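How to Clean Stained Dishes Without Buying Another Miracle Powder

Posted 28 August 2019

Every few months somebody sells me a new way to get gray marks and tea stains off dishes. I have tried most of them, and I don't believe much of what is printed on the tubs. What follows is the routine I still use, with the doubtful parts marked as doubtful.

Start by working out what you're looking at. Gray lines are often metal left behind by knives and forks. Brown film is usually tea, coffee or sauce. A web of fine cracks under the glaze is damage, and no cleaner will fix it, whatever the Zunden leaflet promises.

You need:
Baking soda
Dish soap
A soft sponge
Warm water

Mix 2 tablespoons of baking soda with enough water to make a thick paste. Spread it over the stain and leave it for 40 minutes. Plenty of sites say overnight. I tried that in February and saw no difference, apart from a paste that had set like plaster.

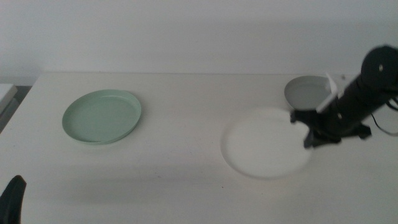
Rub in small circles with light pressure. If you have to lean on it, stop, rinse and do a second round. People who tell you to "put some elbow grease into it" have probably never dulled a glaze. I did it to a Ladden serving bowl, and the dull patch now stains faster than the rest.

Wash with dish soap, rinse well and dry with a towel. Hold the dish near a window and tilt it. Marks hide under kitchen lights, so I wouldn't trust a "before and after" shot on a store page either.

What about vinegar? Mixing it with the baking soda gives you fizz and a weaker cleaner. Use it alone on hard water spots if you like, then rinse. Skip it on anything with gold trim.

Anything hand painted or very old should be left alone until you've tested the underside.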